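Kemovau units – notebook, November

Started on the listing sheets for the Kemovau building this morning and got further than I expected! Of the 35 units, the ones on the north side still have the old floor areas on file, so I went back up with the laser measure and redid the two I trusted least. Unit 2 was fine. The corner one came out smaller than the brochure says (the brochure counts the balcony, which drives me mad), so please don't send the old PDF to anyone until I've fixed it.

Ilemholm want the rent shown at 600 a month with heating included. I'd like that in writing first – last time it was "included" until the leases were being signed, and then we had to redo the lot.

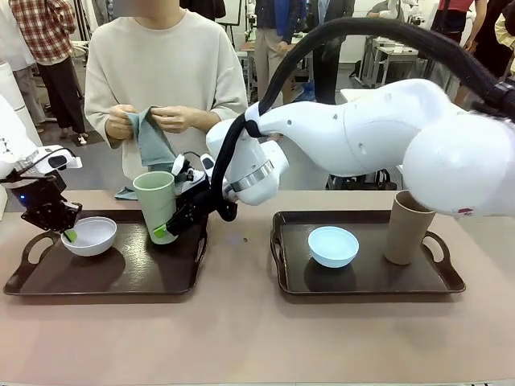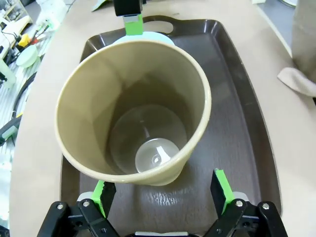 Bheki Ngcobo
Lettings and site records

Keys: the Suvent key safe by the back entrance sticks when you turn the dial past zero. Go slowly, pull down, try again. I've asked for a new one but don't hold your breath.

Called Buthelezi about the hallway paint. They can match the old cream but the tin is a different finish, so we're either painting the whole landing or living with a patch. I said whole landing. It adds 80 to the bill and I'm happy to argue for it if anyone upstairs grumbles.

Still to do:
corner unit floor plan, new version
check the meter numbers against the ones on the leases
ask Ilemholm about bike storage (three people have emailed me now)
parking map, the one in the folder has the spaces numbered backwards

Back there at 8:30 tomorrow for the meters. Bring the long ladder.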